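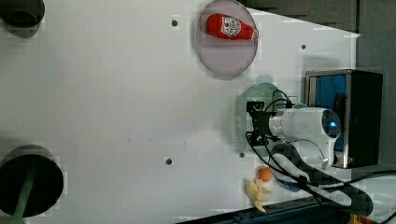 I've come around to the view that ketchup belongs on the table for every meal, breakfast included, and I'm ready to defend it against all comers. My mother kept ours in the fridge door and brought it out for fries and nothing else, like it was the good silver. What a waste! A red bottle is the most cheerful thing you can put on a white table, even lying on its side across a plate, and I'd take it over a vase of flowers any day of the week.

My friend Talha Baloch disagrees. He decants his into a little glass dish with a spoon, and we've argued over it for 2 years now – mostly at his place, over his (excellent) potatoes. He thinks a label has no business at dinner. I think the label is half the fun! You see it and you know you're allowed to put your elbows down and reach across somebody.

And then there's the storing-it-sideways question, where I've also switched teams. When a bottle is getting low I lay it down on a plate, cap and all, and I like how it looks there. Standing it on its head always felt fussy to me, and mine falls over anyway. Give me the plate – then pass the eggs.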